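Flunonach Indoor Mobility Project
Progress report to the Auer Fund, second quarter
20 Jun 2026

Open day at Skesness

The main event of the quarter was the open day at our Skesness site. We had planned for up to 80 visitors and set out chairs in the main hall. Two groups came through, one in the morning and one after lunch, and each saw the door-opening work in simulation followed by a short talk on the plan for the hardware trials.

The demonstration used the corridor set, which now has 11 layouts with different wall and door textures. Visitors could pick a layout and follow the run on the large screen. Most questions were about the handle grasp, so we slowed that part down for the second group. 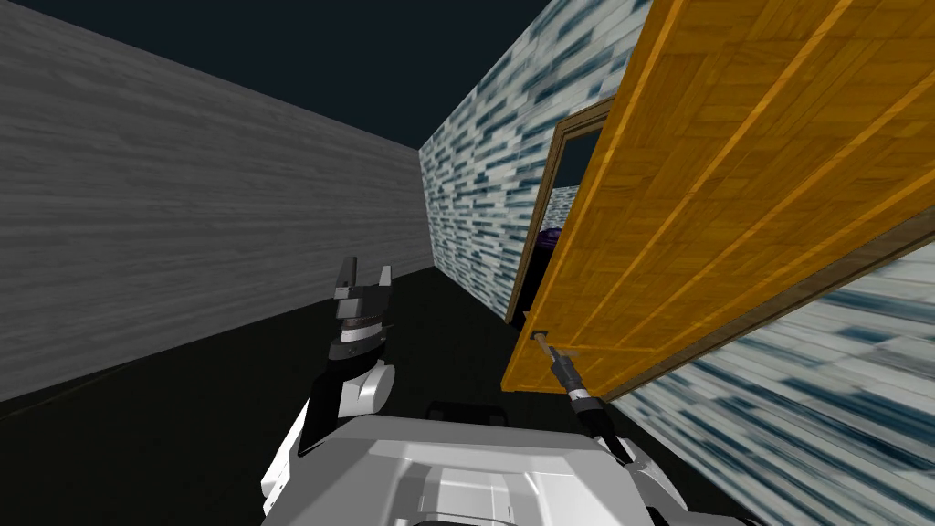
Corridor simulation: the right gripper on the lever handle, with the door open.

The software behind the demonstration is Bolex, our planning package, in the version delivered to you in the spring. It has had 102 fixes logged against it this quarter, mostly small ones in the contact model. The arm that is not in use still needs a better rest position for narrow spaces - this is on the list for next quarter.

Feedback forms were handed out at the exit. Several people from care homes asked about heavier doors and doors with closers, neither of which we cover yet. We would like to discuss adding them to the work plan.

Spending on the day came to $400 over budget, all of it on screen rental. We have moved this amount from the travel line and do not ask for additional funds.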